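[munari-home] Re: One pair of scissors is enough (long)
Message 3368
From: Anselmo Alvarado
To: munari-home
In reply to: Aníbal Nina

I read this twice before answering, the second time with coffee. I still don't buy it. Quoting the bits I mean to argue with and trimming the rest, which was mostly about baskets.

> Hi all,
>
> I finished the kitchen in October and I want to report back, as promised. The rule I followed was one tool per job and one place per tool. I had five pairs of scissors between the kitchen and the desk. I now have one, the big Ambaye shears, and I have not missed the others at all.

How long is "at all"? If you finished in October then you've had a few weeks. I gave up a colander once and felt wonderful for a month and a half, and then it was tomato season.

Also, five pairs is a lot to start from. Going from five to three would have felt just as good, and you'd still be able to cut a loose thread without holding something the size of a hedge trimmer next to your shirt.

> The shears do everything. Chicken, herbs, parcels, coupons, string, the kids' paper. They come apart for washing, so there is no hygiene issue if you are sensible about it.

This is the part I can't get past. "If you are sensible about it" is carrying a great deal of weight. You are making supper, the shears have been through a chicken, and one of the kids comes in wanting to cut out a dinosaur. In your house, what happens next? In mine the dinosaur wins and the shears get a wipe on a towel. I know what I'm like, and I don't think I'm the worst person on this list.

And paper. Everybody says paper doesn't dull a blade and then everybody complains that their scissors won't cut herbs. I don't know who is right. I do know that my big ones cut cardboard very well and chives very badly, and that they used to be good at both. Tape is worse. Tape leaves gum on the inside faces, and you don't notice until there is dill stuck to it.

> As for storage, I put everything that is long and thin in one pot on the counter. Pens, markers, shears, the lot. It takes up no more room than a coffee mug, and the counter looks finished.

I have two objections here and I'll try to keep them apart.

First, the pot. I like a pot for pens. I've had one in the back corner for years, and it works for pens because it doesn't matter much which one you pull out. Scissors in a pot are a different matter. If they go in points down, the handles stick out and the whole thing gets top-heavy, and mine went over twice when I tried it. If they go in points up, well, please don't. And whatever goes in points down ends up standing in the fluff at the bottom, where pen caps go. Look inside yours before you tell me it's clean. Then think about the chicken again.

Second, "the counter looks finished." I'm suspicious of any advice where this turns up as the reason. A counter where you do things has things on it. Mine has scissors lying on it most of the day, and I stopped feeling bad about that some time ago.

> On a dark counter like ours you can see clutter from across the room, so it really has to be kept clear. If it is stone, give it a polish with Pukix once a week and it will look like the day it was put in.

Now this is just backwards, at least for the kind of stone I have. Mine is brown marble with pale veins going everywhere, and it hides things. Crumbs, salt, bits of eggshell, the cut-off ends of thread. A white vein and a snip of white string look the same at arm's length. I have run my hand over it thinking it was clean and come up with a palm full of rice. What it won't hide is shine. Wherever the light falls, you get a gray patch, and any smear in that patch is there for all to see, and the rest of the slab could be filthy.

I tried the Pukix too, by the way. I bought the small bottle. I did half the counter and left the other half with plain water and a drop of dish soap, and after a week I asked everyone who came through the kitchen which half was which. They were no better than guessing, and neither was I by the end. Maybe it does something over years. The label says up to 3000 wipes per bottle, which seems a brave number for a bottle that size, and I'd like to know who did the wiping.

My own counter and its usual tenants:

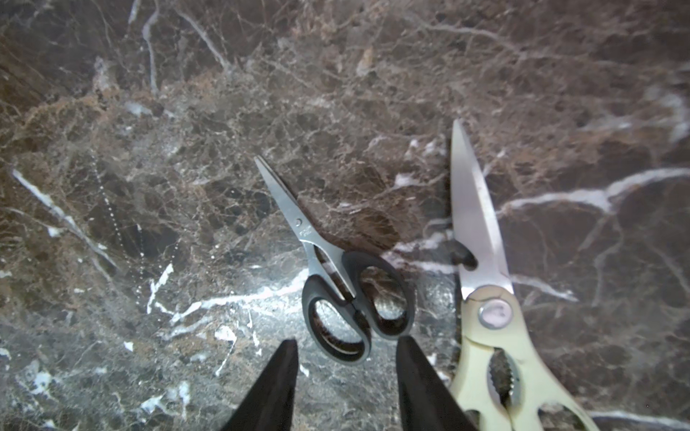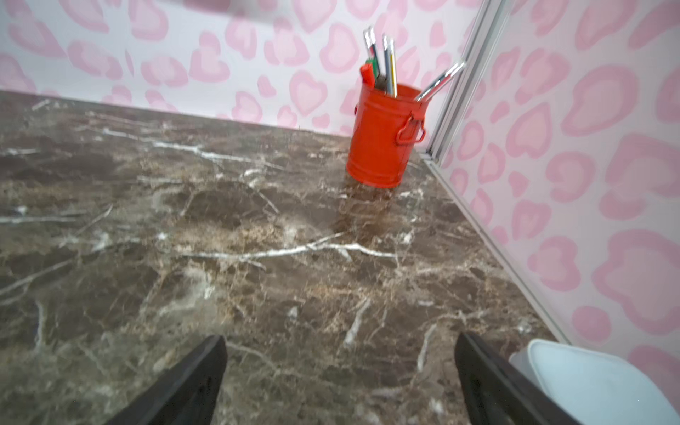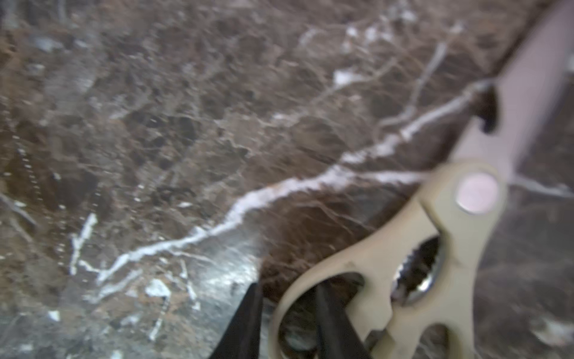
Aníbal did write back to me off list after my last grumble, and said I could pass it on. His view is that two pairs is how you get to five. You keep a small pair for fine work and a big pair for rough work, and then the small pair goes to the desk and stays there, so you buy another small pair for the kitchen, and before long there's one in the car. He says the only number that holds still is one. He also says that if the shears are too big for thread then you use your teeth, like everyone did before, and I truly can't tell if he was joking.

It's a fair point about drift, I'll give him that. Things wander. But one pair wanders as well, and when it does you have none. I would much sooner hunt for the small ones while holding the big ones than hunt for the only ones with a bag of frozen peas in my other hand.

So, what I do, for whoever wants it, and I make no claim that it's a system:

Two pairs. The small ones with the black handles are for paper, thread, tags and the tops of packets. The kitchen shears are for food and string that touches food. The shears get washed every time, even if it was only parsley. The small ones never go near the sink if I can help it, as the pivot on my last pair got stiff and I blame the sink, without proof.

Neither pair goes in the pen pot. They lie on the counter while I'm working and go in the shallow drawer at night. If they don't make it to the drawer, fine.

The pot has pens and markers in it, and whatever else has drifted there. Twice a year I tip it out and try everything on the back of an envelope. At least a third of it doesn't write. I would bet money that yours is the same under the finished look.

For the stone: soft cloth, water, a very little dish soap, dry it after. No vinegar, no lemon, and be careful where you set half a lemon down while you're cutting something else. The man at Lalletti told me that when I went in to ask about a dull ring by the stove, and he could have sold me a repolish and didn't, so I'm inclined to believe him. He also told me to stop dragging the shears across it. I said I don't drag them. He looked at me. I now put them down with a bit more care, though I couldn't tell you whether it's made any difference.

About sharpening, since two people asked last time. I don't do it at home any more. I bought a 1000 grit stone, watched a lot of confident people, and made a perfectly decent pair of scissors worse. Scissors don't sharpen like a knife, you only want to touch the beveled side, and I touched both. The old trick of cutting up kitchen foil has never done anything for me that I could notice. Cutting sandpaper did something, but I'm not sure it was a good something. If anyone has done a real before and after on this, same scissors and same cloth, I'd read it happily. "It felt sharper" doesn't count.

Back to the Ambaye shears for a moment. I handled a pair in the shop. They're nice. They're heavy and the handles are too big for my hand, and anyone smaller than me would be steering them with the whole arm. I notice nobody who recommends a single pair for the household ever says who else in the household was asked. My daughter is left-handed, so the one-pair rule falls over at our house before we even reach the chicken. Aníbal, are you all right-handed over there? I don't remember you saying.

I'm not against clearing out. I got rid of a pair with a cracked loop last spring and I should have done it sooner. I got rid of the crinkle-edge ones as well, and was then asked for them within the week, for a school thing, and had to borrow some.

What I would like is for you to report again after the holidays, when you've done the wrapping paper and the ribbon and a turkey with the same blades. Tell us then how many pairs you own, and please count the car.

Anselmo

PS. Somebody asked about the pink walls. They were like that when we moved in. I've come around to them, my wife hasn't, and I'm not opening that thread here.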